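Hustora stainless steel plates, mixed set – a long-term review

I have been meaning to write this one up since August, when the last of our old dinner plates met the kitchen floor and my husband suggested, not very gently, that we might try something that bounces. I grew up eating off steel at my grandmother's table and had forgotten how much I liked it, so he didn't have to push very hard.

The set I settled on is sold by Hustora and comes in mixed sizes, with wide shallow plates for dinner and smaller ones that do for toast, cake, pudding or a chopped apple. I paid 39 euros at Van den Broek, the household shop near the station, where Wim Nijs very kindly unpacked a set on the counter so that I could hold one of the plates before making up my mind. I do think you should hold them first if you can. Steel plates vary enormously, and the cheap ones have a thin, tinny feel that puts people off the whole idea for life.

These are a good weight. The large one doesn't flex when you carry it one-handed with a proper helping of stew on it (I have tested this more often than I meant to, usually with the telephone in the other hand), and the edges are smooth all the way round. I ran my thumb along every one of them when I got home, having once cut myself on a camping plate, and found nothing to complain of.

What I like best is the shape of the big plate. It has a wide flat rim and then drops into a deeper middle, so it copes beautifully with anything that has gravy or sauce. Curry stays where you put it. So do peas! My youngest, who used to chase hers across the table and on to the floor, now gets nearly all of them on to the spoon.
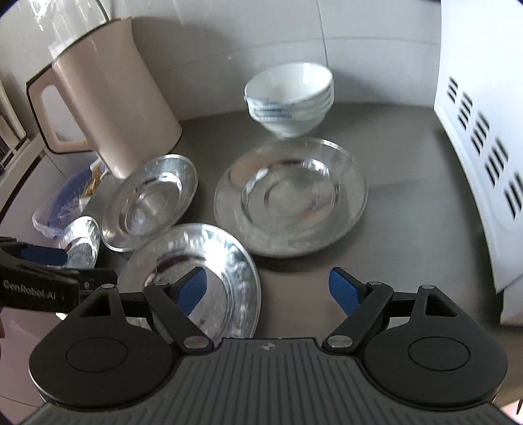

The steel plates on our grey worktop, large one to the right, with the white and blue bowls stacked behind.

They are very shiny, and you should know that before you buy. Out of the box they are almost like mirrors, and under the kitchen lights they throw back every colour in the room. I rather love it. My sister finds it distracting and says it is like eating off a hubcap, so do bear in mind that tastes differ. If you'd prefer something quieter, Surnix do a brushed steel plate that hides fingerprints better, though I found it a little shallow when I borrowed one for a weekend.

Now for the washing up. They go in the dishwasher and come out clean, but they also come out spotted if your water is as hard as ours. A quick rub with a dry tea towel while they are still warm sorts that out. By hand they are easier still – warm water, a soft cloth, and even dried-on egg gives up after a short soak. Please don't use a scouring pad. I did, once, on one of the small ones, and the fine scratches are there for good.

Knives leave marks as well, over time. After several months the middle of our most-used plate has a faint web of lines you can see if you tilt it towards the window. It doesn't bother me in the least, but somebody who wants their crockery to look new for ever would be happier with china.

And then there is the noise. Oh, the noise. Laying the table for six sounds like a small brass band falling down the stairs, and a fork scraped across the bottom goes right through my mother-in-law. We've got used to it, and I put a cloth on the table when she visits.

Heat is the other thing to mention. Hot food warms the whole plate, rim and all, so for the children I serve soup and porridge in our old porcelain bowls, the Henier ones with the blue bands, and keep the steel for everything else. The two look nicer together than I expected, all that white and blue next to the silver. You can't put the plates in the microwave either, which sounds obvious, but it does mean tipping leftovers into something else first, and it took us a good fortnight to stop forgetting.

Storage has been a pleasure. The plates are so much thinner than our old ones that I've gained half a shelf, and the baking tins have finally moved in there from the top of the fridge.

Would I buy them again? Yes, and I'm going back for 3 more of the small size before Christmas, if Wim still has them in. I'd give them four stars out of five, with the missing one for the racket.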